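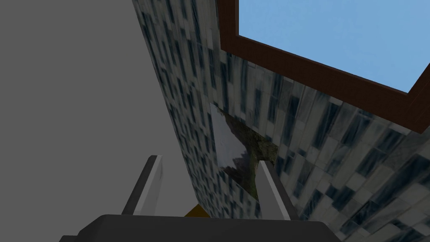

Budget for the gripper separately. When we priced a workshop arm from Larkus, the fingers were a line of their own.

Measure the widest thing you want picked up before you ring anyone, then ask how far the fingers open.

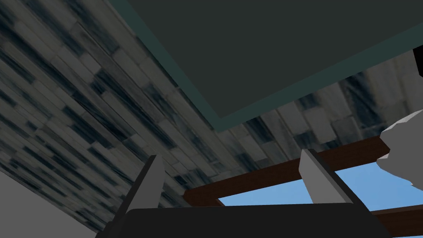

Two flat fingers, set well apart.

Spare fingers cost us 27 a pair. Order them with the arm – a second delivery is money wasted.

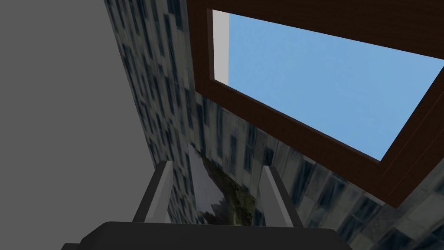
Simulator time belongs in the budget too. Catarina Rebelo put aside 600 for it. Try the gripper close to a wall, with the fingers open and nothing between them, as here, and note where the palm would catch.

Keep five per cent back for cables and fixings.

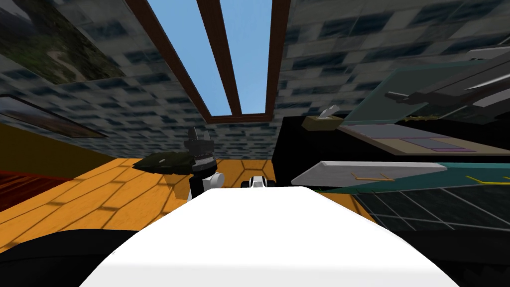
If you plan on two arms, get both quoted together and ask for the price in writing.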